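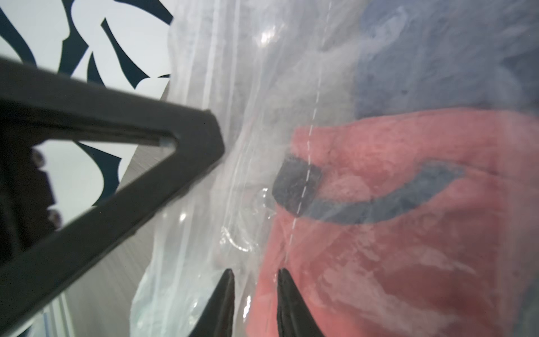

Why bother with house rules at all, came the first comment on the draft of this card, when a model will learn whatever you feed it? Well, exactly, and that's why I wanted the rules written down before we let anyone near the full set. I'm keeping the comment in because it's a fair question and I've been answering it in bits ever since.

Zeketine bagged-goods handling set
README and recording rules, second version

What's in it

This is a set of 2000 short recordings of a two-finger gripper working on soft goods in clear plastic bags. Clothes, mostly, and a few other fabric bits with straps or handles. 260 of them are kept back for testing, so please don't train on those (I know it's tempting when you're short of data!). Every recording has the wrist view, the joint positions, the gripper opening and one line of plain text saying what the operator was asked to do.

Trollent did the recording, Entwistle did the labels, and I wrote the rules and then got to be the unpopular one who sent things back. Ollside is the name of the checking script. It lives in the tools folder and you should run it before you do anything else.

Why bags are awkward

Clear film is a pain. It throws glare all over the place, it creases differently every time you touch it, and the thing you care about is sitting behind it looking paler than it really is. A red item through hazy plastic can come out nearly pink in one recording and properly red in the next. So a good few of the rules below come down to labelling what can be seen and leaving the guessing out.

Rules for recording

Start with the gripper open and the arm still for 2 seconds. People forget this one constantly, me included.

Leave the glare alone. We don't turn the lamps round for a prettier picture, we don't dull the film with spray, and we don't fix brightness afterwards. If you're going to run this on a real packing line you'll have glare there too.

Keep the gripper in view. Part of the hardware takes up a big chunk of the wrist picture and I've been asked more than once whether we could crop it out. Please don't! The fingertips tell the model where it is, and if you crop one recording and not the next you've made a mess that's very hard to spot later.

Pointed fingertips and thin film need a gentle approach. Come in slowly, close slowly, and if the film splits, stop and mark the recording as damaged. Don't delete it. Damaged ones go in their own folder and they're some of the most useful things we've got.

Hands stay out of the arm's reach while it's powered. If the bag needs putting back, pause the arm, move the bag, step away, carry on. No reaching in for a quick nudge, even at ten to five.

Rules for labels

Name the colour as it looks through the bag. Say "fabric item" if you can't tell what the garment is. A strap is a strap until you're sure what it belongs to.

There are 8 outcome tags and they're all listed in tags.txt. "Unclear" is one of them and I'd love to see it used more. The first version had hardly any, and when I rewatched a batch I disagreed with plenty of the confident ones.

If two labellers differ, keep both labels. We used to pick a winner and I regret it.

Known problems

Backgrounds are too samey, and patterned surfaces turn up less than I'd like. Seam lines on bags sometimes got labelled as tears in the early batches; we've corrected the ones we found. The timestamps in the March batch drift a bit, and Ollside will warn you but won't repair them.

Changes and complaints

Send rule changes as a note in the issues list with the recording number. Please don't edit the labels in place, as the check totals will break and I'll spend my morning working out why.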